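Skurnico Cohort Tracker
Student program records for multi-campus STEM partnerships

Product code: SCT-8
Supplied by: Favmont Academic Systems, Morkport
License: annual, per partnership

Overview

Cohort Tracker is a records system for college partnerships that run shared scholarship, mentoring and summer research programs. Each campus enters its own students. The lead office sees the combined roster and prepares the annual report from it. The system runs in a web browser and needs no local installation.

Capacity

Member campuses: up to 10
Staff accounts: 78, assigned by the lead office
Active student records in the largest current installation: 1,161
Concurrent report jobs: 8

Record contents

A student record holds home campus, major, entry term, transfer status, stipend payments, mentor assignment and research placements. Demographic fields are optional and can be hidden by role. A student who moves from a community college to a four-year campus keeps one record — the receiving campus requests it and the sending campus releases it.

Research placements

Placements are stored by term, with host lab, faculty supervisor, project title and weekly hours. Posters, abstracts and project photographs can be attached to the entry. Attachments appear on the public program page only after the campus coordinator approves them.
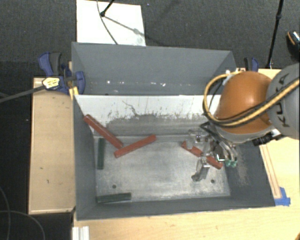
Robot arm with its gripper lowered into a gray container of red and dark green bars.

Reporting

Standard reports cover enrollment by campus, term-to-term retention, degrees awarded and stipend totals. Output is PDF or CSV. Custom reports are built with the Wunderlich query module, sold separately. Closed reporting years are locked; corrections are entered as dated adjustments.

Setup and support

Existing rosters are imported from a spreadsheet template. Partnerships with a July fiscal year should submit the template before the new year opens. Support is by email and phone during business hours.

Technical contact: Jannik Kettler, Favmont Academic Systems
Page revised March 5, 2020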